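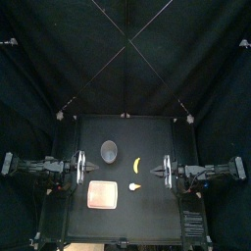
Table as seen by the top camera. Cup, banana, cone, tray, both arms in.

June, view dropout notebook, continued from the Tahiri pages

I want to get this down while I still remember which run was which, so forgive the length (Daniyal, I know you read these on your phone). We have spent most of this week on one small question: does the policy use the wrist views at all, or does it read everything off the fixed cameras and treat the wrist ones as decoration? Sølve has suspected the second for months and has been very patient about it.

The setup for the record. Training set is the 975 demonstrations we collected over the spring, all two-armed tabletop sorting, mostly toys and containers. Baseline is the plain Kolanel policy, every view fed in at every step. The new version is the same network with the same learning rate, only during training we blank out a fixed view now and then, for a whole chunk of actions at a time. Omprakash tried blanking single time steps first and it did very little. The network seems happy to remember what it saw a moment ago and carry on, so chunks it is.

The test task is the cone into the tray, either arm allowed, with the cup and whatever else is out acting as clutter. 20 trials per policy, start positions drawn from Younes's list so that none of us can be kind to our favorite.

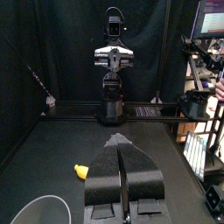

Entry by Dalia Younis, with runs by Omprakash Vishwakarma and Younes Ashour

The wrist view is the one I keep coming back to. So much of it is the gripper's own fingers, and then past them you get the other arm standing across the table, and the curtain, and off to the right a good deal of our actual lab, monitor and all. I used to think of that as wasted pixels and I even wrote a cropping script for it (it is still in the Flelo folder, please don't use it). When I cropped the outside world away, the policy got clumsier on the approach. My guess is that it uses the table rail and the other arm to work out where it is, much as you'd put a hand on a doorframe in a dark hallway. I haven't tested that properly and would love for somebody to take it on.

Now the results, such as they are. With every camera running, the two policies come out the same as far as I can tell, and I was relieved, I had half expected to pay for the dropout somewhere. The difference shows up once we cover the top camera. The baseline managed 8 of its 20. It reaches confidently toward a spot beside the cone and closes on air, then lifts, carries the air to the tray and releases it with great care. The dropout policy got almost all of them, and where it went wrong it went wrong near the tray rim, which we know is a hard spot even with every view on.

Younes then asked the good question, whether we had only taught it to ignore the top camera. So he ran 10 more with the top camera back on and the wrist views covered instead. Both policies were poor and about equally poor. I take that as mild evidence that the top view is still being used for the coarse part, getting the arm over to the right side of the table, while the close work has moved to the wrists. Mild evidence! It is 10 trials, and Omprakash would like me to underline that.

Things I am unsure of. The grasp timing looks slower with dropout, with a sort of hover just before the fingers close, and I can't say yet whether that is the policy being careful or the blanked chunks teaching it to wait. Also, the toy cone is an easy shape to tell apart from the rest. The banana would be fairer, and something clear or shiny fairer still.

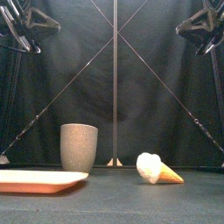

Front view, grippers up, cone by itself on the right.

From this side the cone has plenty of room around it, and I'd like the next batch of start positions to be meaner than that. Cone tucked against the cup, cone behind the tray as the front camera sees it, that sort of thing. Younes has started a second list.

Sølve wants the same comparison on the Trindport checkpoint before we tell anyone outside the room. That is fair, and it only needs a night on the machines. I have queued it with the chunk length unchanged. Daniyal, if you are in first, please look at whether it got past the data loading step, and if it hasn't, restart it from the saved config and leave my cropping script out of it.

Still to do: plot the hover time for both policies, tidy the trial sheet, write down which of the near-rim failures were left arm and which were right. I have that last one on a scrap of paper in my jacket.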